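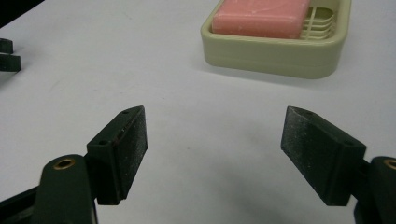 **Irkdale team passes 494 soap runs, wants more hands**

IRKDALE – The group teaching a machine to tidy a bathroom shelf has now logged 494 runs with a bar of soap and its dish. Pink bar, cream dish, white table. Over and over, most afternoons since March.

The work is being done by Gitell, a small firm on the Skututia estate. People hold a gripper in one hand, close its two fingers on the soap, lift it out, put it back. A camera on the tool records each go. The recordings are then fed to a learning system called Sembiring, which is meant to pick up the knack from them and try it on an arm of its own later in the year.

Kurniawati Sinaga runs the sessions. She said soap was chosen becuase it is awkward. Rounded corners, a raised rim on the dish to get past, ribs underneath that the bar can catch on.

"A mug is easy, everyone starts with a mug," she said. "We wanted something people pick up every day and never think about. Ask them how they do it and they can't tell you. So we record it."

Each run lasts a few seconds. Between goes the dish is shifted a little, or turned, or pushed further back on the table. The operator starts with the fingers wide open and comes in from a different side if they can manage it. Bad runs are kept as well, marked as bad – a slip, a bar dropped on the rim, a dish dragged along with it. Sinaga said the early batches were too clean and the system had no idea what to do when the soap moved.

Yoga Hartono looks after the tools. Pads take the worst of it, he said. They pick up dust and grit from the table and the grip changes, so they get a wipe before every batch and a swap when the surface wears down. Two spare sets on the shelf at present, third on order.

"You can see it in the numbers when someone skips the wipe," Hartono said. He would not say who.

Operators work in shifts of 125 runs, with a break halfway. That was longer at first. It was cut after complaints about sore wrists, and Hartono has since fitted a softer handle. Sinaga said tired people make all their runs look the same anyway, and the system learns very little from those.

Next up are wet runs, with the bar dipped before each go. Those were due to start last month but were held back while the tool's wiring was sealed. After that a sponge, then a toothbrush mug, if the funding holds. Gitell would not put a figure on the cost.

There is no date yet for Sembiring's first try on the arm. Sinaga wants to see more left-handed recordings before then, as all but three of the current operators are right-handed and it shows in how they approach the dish.

Gitell is taking on paid operators for the next round, left-handers espcially. No experience needed, training takes a morning. Ask at the front desk on the Skututia estate, before 4pm.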